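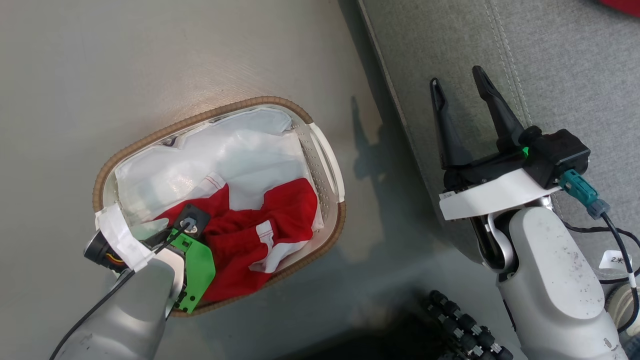 Red garment with white piping, in the basket

1 min read

wendy_m: Hello all – does anyone still soak reds in vinegar before the first wash? Mum swore by it, and I'd hate to spoil the white trim on our Ellutdale club tops.

Katona77: Lovely to see you back, Wendy! Sorry to disagree with your mum, but vinegar never set a dye for me. Cold wash, on its own, colour catcher in.

irend: Oh, I'm with Mum on this one! Half a cup in a bucket, 11 years, and my whites are still white.

Katona77: Luck and good dye, Irén, but I'll say it kindly :)

wendy_m: Cold wash and a splash of vinegar, then, and I'll blame you both.

Contact us | © Grotness Forums | Back to top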